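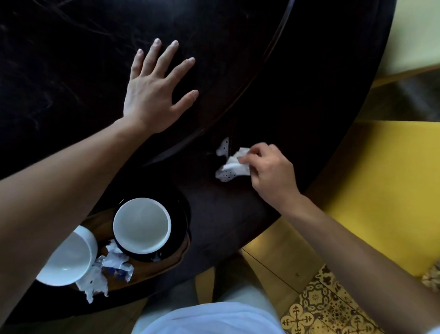
Issue 152, page 2

Abla Sleiman leaves Wasar after its fourth season

Abla Sleiman will not return as Inspector Nadine Corr when Wasar starts filming again in August. Geveo, the company that makes the series, confirmed it in a short statement to subscribers and did not give a reason. Sleiman gave one herself in a radio interview the next morning. She said her contract had ended, she had been offered another, and she had decided to do a play and a film first.

She appears in all 44 episodes made so far, including the two-part story in season three where Corr spends most of the running time in a hospital bed. Only Jianhua Hao, who plays the harbor pilot Shen, has been in as many. Hao is staying. His part will be larger in the new season, and the opening story is set mostly on the pilot boat.

For readers who came to the show late, Corr was not planned as a lead. In the pilot script she had two scenes and was listed as "second officer." The lead was a detective called Marsh, who was killed at the end of episode six. Darcy Bouchard, who created the series and wrote most of the first season, has talked about this before. The death of Marsh was in the outline from the beginning, but the person meant to take over the case was Marsh's brother. Bouchard changed it after watching the first three episodes in the edit. The brother was written down to a small part and was gone by the finale.

Sleiman was mostly a stage actress up to then. She had worked for several years with the Griltano company, first in the touring group and later in the main house, where she played in repertory and understudied two leads. People who saw her there usually mention The Salt Road, in which she played three sisters with a change of coat for each. There is no recording of it. The Griltano archive has the program and a set of rehearsal notes, and both can be read by appointment.

Her screen work before Wasar is short and easy to list. She was a pharmacist in one episode of a medical drama, a bride's cousin in the comedy Table Nine, and a voice on a car radio in Low Water. The voice part is uncredited. We had it wrong in our spring issue, where we said she played the motel clerk in Low Water. Thank you to the reader who wrote in to correct it.

The new film

The film is Yuan, directed by Ximeng Xue. It is Xue's second feature. The first, A House Facing North, played at small festivals and then had a brief run in theaters, and it is now hard to find outside of library collections.

Yuan is about a woman who goes back to run her late father's ferry office and finds that he had been keeping a second set of books for years. Lanying Meng has the lead. Sleiman plays an auditor who arrives halfway through and stays in the town longer than she needs to. According to Xue, the part was written for a man of sixty and the dialogue was not changed much when Sleiman was cast. A few lines about retirement were cut.

Meng and Sleiman have worked together once before, on stage, in a one-night reading to raise money for the Griltano's new roof. Meng is best known for the family drama The Long Kitchen, where she played the eldest daughter through five seasons, and for the thriller Paper Bridge. She has said in interviews that she took the part in Yuan on the strength of one scene, a phone call with no one on the other end. She has not said where in the film it comes.

Filming has finished. Xue is editing now and no release plan has been announced. A trailer that was going around last month under the film's title was put together by a fan using clips from Paper Bridge and Wasar. It is well made, but none of it is from Yuan.

The play

The play opens at the Griltano in the fall. It is a revival of The Tenant Upstairs, a three-hander in two acts with a single set. Sleiman plays Mrs. Alder, the landlady, who is on stage from the first line to the last. The other two parts have not been announced. The main house seats 906 and the whole run is being sold by subscription first, with single tickets to follow. Subscribers to the last two seasons will get a letter with a booking code. If you moved during the year, give the box office your new address now, as the codes are sent by mail only.

There will be no filmed version. The theater was asked about this at its season launch and said the rights for the play do not cover it.

What happens to Corr

The last episode of season four ends with Corr on the dock, having handed in her resignation and then picked it up off the desk again. It was shot before Sleiman made her decision, and Bouchard says no other ending was filmed. So the writers have a choice to make, and they have not said which way they are going. In the Geveo statement the character is described as "leaving the harbor," which could mean a number of things. Bouchard told subscribers that Corr's name will be used in the first new episode and that viewers will learn where she is.

There has been some talk online that the part will be recast. We asked Geveo and were told it will not be. We also asked if Sleiman might come back as a guest, and were told that no one has discussed it. In the radio interview she was asked the same thing and said she would read a script if one came.

The new lead investigator has been cast but not named. Production notes call the character Ruddock. Please treat the names going around on message boards as guesses. We have received five different ones by mail and the people who sent them all sounded certain.

Where to watch

All four seasons of Wasar are on the Geveo subscriber service. Seasons one and two are also out on disc. The season one set has commentary by Bouchard and Sleiman on the pilot and episode six, and a deleted scene with Marsh's brother that explains the business with the car keys. Season two has no extras apart from a stills gallery. A disc set for season three was listed for sale last year and then withdrawn, and we have not been able to find out if it is still planned.

Table Nine is shown on television fairly often. Sleiman is in the wedding scene near the end and has one line, about the parking. Low Water is out of print. The radio voice is heard in the first few minutes, while the car is stopped at the crossing.

Episode guide

The episode guide for season four is finished and will go out with the next issue. Several readers asked for writer and director credits to be listed under each title instead of in a table at the back, and this has been done. Cast lists give the main cast and any guest with more than one scene. Extras are left out unless they return later in a speaking part, such as the woman at the fish counter, who becomes the mayor's assistant in season two under a different name.

We are still missing a credit for the actor who plays the night watchman in "Slack Tide." The end titles go by in a small window on the streaming version and the name can't be read. If you recorded the original broadcast, please check it and let us know.

Letters

A good many letters came in about the hospital episodes, and almost all of them were against. The main complaint was that Corr solves the case from a bed by making phone calls, and that Shen, who is standing on the ship where it happened, misses the same clue twice. Two readers defended the story and both mentioned Hao's scene in the engine room. A selection will be printed next time. Letters should be kept to a single page, and please put your name on the letter itself as well as the envelope.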